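Trevalport Harriers list
From: Efua Dankwa
Date: Mar 18, 2019
Subject: Re: Cliltville relays, who's running what

Hi all,

Sorry for the slow answer, I've been buried. Évan asked a bunch of good questions last week and I'm going to take them in whatever order they come out.

Évan Poulain wrote:
> Are we sending one team or two to Cliltville? Last year we
> crammed everybody into one van and somebody ran leg three in
> borrowed spikes. Also, is the course still the one with the
> double climb behind the reservoir? I'd want to know that before
> I put my hand up for a long leg. My calf is fine on the flat
> and grumpy on anything else.

Two teams, if the entries hold up. The course is the old one, double climb and all, except they've moved the exchange zone off the gravel and onto the grass by the pump house. I jogged it with the Brora crowd and I like it much better. You come down off the second hill with a good 800 meters to sort your legs out before you hand over, and you can see your next runner the whole way (last year I couldn't find mine and ran straight past her, which some of you have been kind enough to mention since).

The long leg is 8K. Évan, if your calf is iffy I'd put you on the opener. It's flat, it's fast, and the start is wide enough that you won't get boxed in the way we all do at Valtonen.
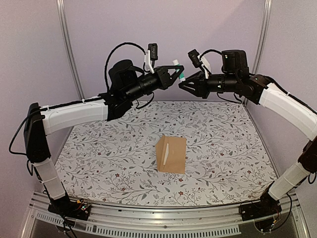
Évan says he'll take the opener but only if he doesn't have to wear the long-sleeve club top again, and he wants to know if we can warm up on the course or if they'll chase us off it like last time. Fair questions! Short sleeves are fine as long as the color matches. As for the warmup, the first loop is open until the junior race goes off, and then everybody has to be behind the tape.

Now, the second team. I know there's some feeling that the B team gets whoever's left over, and I don't want to do it that way this time. I'd like to split things so both teams have a strong climber and somebody who can finish. We were 88th last year with our best four all on one squad, and I think two balanced teams would have had a lot more fun and probably placed about the same. Argue with me if you want, but please do it on the list so I don't have to have the same conversation in four parking lots.

Training between now and then: hills on the usual loop, same meeting spot, same time. I'm dropping the second set of short repeats. They were leaving people too flat for the long run, me included. Instead we'll do a steady tempo out to the Brora road and back, and practice handovers at the end when everybody's tired and clumsy. If you've never done a relay exchange on grass it sounds silly to rehearse it — it's a hand slap, there's no baton — but we lost almost 8 seconds on one of them last year just from standing in the wrong place.
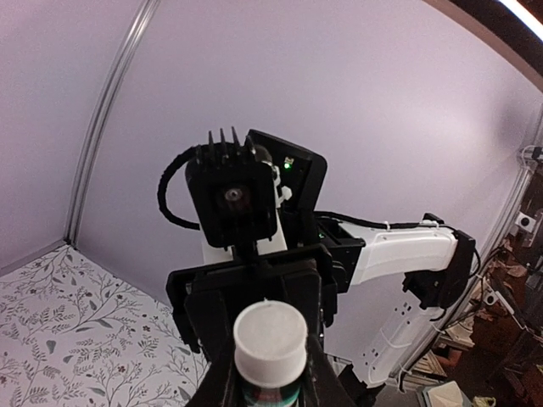

Race-day food and drink is the other thing I keep getting asked about. There's one water table at the finish and nothing at the exchange, so anybody on legs two through four should bring their own. Please mark it. Half the club seems to own a bottle with a round white cap like that one, and when they're all lying in the grass together you will pick up somebody else's mystery electrolyte mix and regret it on the climb. A strip of tape with your initials does the job. I'll bring bananas and the big bag of pretzels.

Entries: send me your name, which leg you'd like, and which leg you'd hate. The fee goes up in June, so I want both teams paid for before then. If you can drive, tell me how many seats you have, and whether you mind mud.

One more thing, the Valtonen results are finally up and they have two of us swapped. I've written to them already, so no need for anybody else to.

See you on the hills,
Efua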